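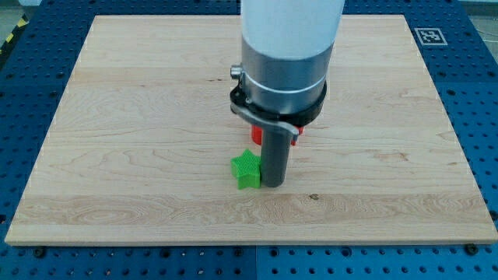

Uchenna Ugwu wrote in last year's margin that a star is a terrible shape to stack, and that no sensible person would put one in a set of blocks. The remark stays in, and so does the star.

Week 4: Shape and footing

Bright green, five points, standing upright on a pale wooden board, and far more pleased with itself than a cube ever is. Before the seminar, sketch a five-pointed star from the front and mark what it could rest on. Then do the same for a cylinder. The cylinder will take you less time – enjoy it.

Reading: Bjarnason, course pack, from page 50. Skip the appendix unless you like appendices.

Written work: 200 words on why a block might be awkward on purpose. "Because it's fun" is a fair answer but leaves you 197 to find. Hand in by noon, room 257.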